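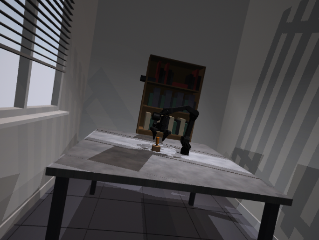 ## Two Nights Out at Marnton

Few things beat waking up in a tent to the sound of a river, and the Chambi valley in May does it better than anywhere I've camped. The youth trail weekend starts from Marnton village hall at 9 on the first morning, and by lunch the road is well behind you!

There are 77 places, and they go quickly. Walkers are split by pace, so the dawdlers (me included) get all the time they like at the Plullis falls. Supper is cooked over the fire by each group in turn. Ours was a bean stew, slightly burnt and completely wonderful.

Two leaders from the Drelano outdoor centre walk with every group and teach map reading as they go. Bring a warm hat, spare socks and a mug of your own.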